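20/09/2023 - shop notebook, glaze bench

Cone 6 satin white, round three

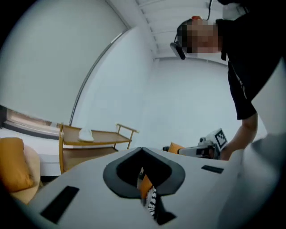
Picking up where I left off in August, when the satin white kept crawling off every rim and I was ready to throw the bucket out. Morfudd Gape looked over my recipe and asked how long it had been since I weighed the clay in it after opening the new bag from Maddocks. Never, is the answer. I'd been going by the old notes like the two bags were the same stuff, and they sure don't feel the same between your fingers!

So I mixed a fresh test batch, 2,000 grams dry, and swapped half the raw kaolin for calcined. Ran it through the sieve twice. I started with less water than I thought I'd need and still ended up a touch thin, so I let it settle overnight and poured off the top (saved it in a jar, lid marked).

Dipped 10 tiles in the Jovo stoneware, half of them for a slow count of three and the rest a bit longer. Bisque was from the last load, wiped down with a damp sponge and left to dry on the rack. The longer dips had hairline cracks once they dried - I rubbed those down with a thumb on all but one, just to see.

Fired in the small kiln. Slowed it way down through the start, then held at the top for ten minutes. Shut off and let it fall on its own to 926 C, then held there a while hoping for more of that buttery surface.

Results: no crawling on the short dips, not even over the sharp edges. The long dips are fine on the flats but pulled back a little at the corners, and the one I didn't rub is bad. Color is warmer than I wanted, kind of like old piano keys. Morfudd likes it. I'd still like to try it with the Flenel frit in place of what we have now, if there's any left in the back.

Next: same batch on real mugs, inside and out. Also need to order more cones and find out who has the good sieve.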